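Jandport Song Night: stage and hall walk-through
Checked June 11, 2018, by me (Uliana Stelmakh), with Danylo Boiko on the lights

Stage floor: OK
Walked every inch of it in my show shoes. One board squeaks stage left, but it's solid. The dancers from Skilta have been told!

Cable runs: FIX BEFORE REHEARSAL
The loop behind the drum riser has no tape on it at all. I caught my heel twice (once in front of Danylo, who was very polite about it).

Overhead lights: OK
Safety chains on all of them, and I tugged each one I could reach from the ladder.

Confetti cannons: NOT PASSED
Illia Pavliuk wants them for the last chorus of "Tendudum" and I love the idea, but I still haven't seen the paperwork. No sheet, no confetti, sorry Illia.

Drinks near equipment: OK
Lids on, please, and nothing on top of the amps. Ever.

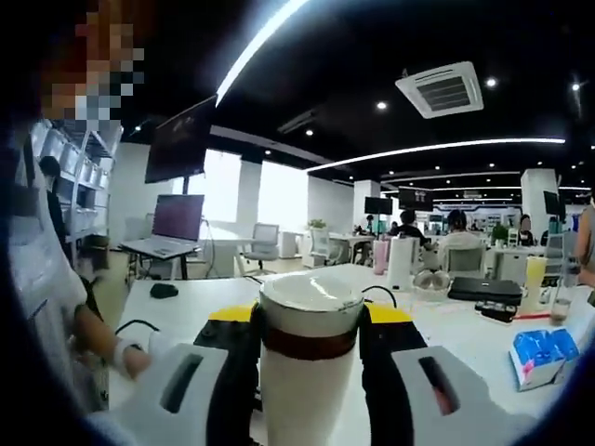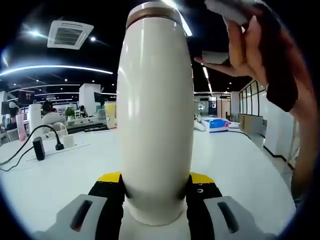
Drinks with lids, both pictures.

Exits: OK, WITH A COMMENT
Both side doors open fully. The back one sticks, so give it a good shove with your hip. We've sold 270 tickets and the hall is allowed 300, so please don't let your cousins in through the loading door again.

Sound level: RECHECK
Fine at the desk, way too loud by the front row. Valentyna Kovalchuk is bringing earplugs for the kids' choir.

First aid box: OK
Refilled, now under the merch table. Burn gel is still on order.

Next walk-through is after the dress rehearsal, same route, starting with those cables.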